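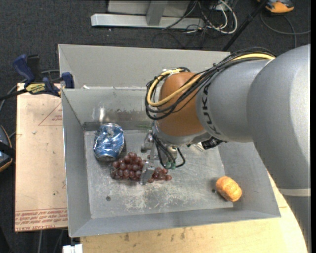
How often should the speed limit on a shared robot cell be checked?
At the start of every shift, and again after any change to the gripper or the program.

Steps for the Rondura bench cells:

1. Set the key switch to manual and take the key with you.
2. Open the limits page on the pendant. Arm speed in manual must read 100 mm/s or less.
3. Jog each axis a short way in both directions. Let go of the enable switch while the arm is moving. It has to stop.
4. Check that cables at the wrist have slack through the full turn.
5. Write the reading in the Pavik log and initial it.

If a check fails, tag the cell out and file form 31. Do not raise the limit to finish a job.

Last revised 3/14/26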